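# Frequently Asked Questions: Ezeani Hall Concert Season

The information on this page applies to all concerts presented by the Hurnport Music Society at Ezeani Hall. Visiting promoters set their own terms, which are printed on their tickets.

## When do doors open?

The foyer opens one hour before the advertised start time. The auditorium opens 30 minutes before the first performer. Most evening concerts begin at 7:30 p.m., and support acts play first unless the listing says otherwise.

## How many seats are there?

The hall was built in 1879 and seats 180 people on one level. Seating is unreserved, except for the front row on the left side, which is held for patrons with limited mobility until ten minutes before the start.

## May I bring children?

Yes. Patrons under 16 must be accompanied by an adult at evening concerts. Children under 2 are admitted free to the Saturday family series if they share a seat with a parent or guardian.

## Can I exchange or return a ticket?

Tickets may be exchanged for another concert in the same season up to 48 hours before the performance. Refunds are given only when a concert is canceled or moved to a new date. If a support act is replaced, tickets remain valid and no refund is due. 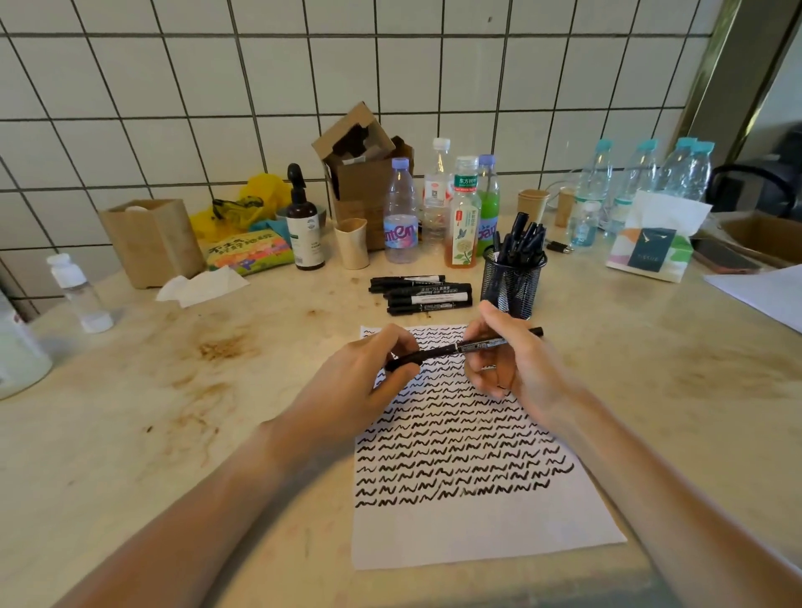
Exchanges can be made at the box office or by e-mail. Please include the order number and the name under which the booking was made. Tickets bought through the Forkotden outlet must be returned to that outlet, as the Society does not hold those payments.

## Will the artist sign records or meet the audience?

This is at the discretion of the artist. When a signing is planned, it is noted in the listing and takes place in the foyer after the final set. Patrons may bring one item from home in addition to anything purchased that night.

## Are photography and recording allowed?

Still photography without flash is allowed during the first two songs of each set. Audio and video recording is not permitted at any time – this includes phones. Press requests should be sent in writing one week ahead.

## How can a band or songwriter apply to perform?

Applications for the spring season close at the end of December. Please send three recordings, a short biography, and a list of technical needs to Malou Bergmann, Program Coordinator. Previously released material is accepted. Solo artists and duos may also apply for the Skelleck Sessions, a series of unamplified concerts held in the upper room.

Applicants receive a written reply by the end of February. The Society regrets that it cannot offer comments on individual submissions.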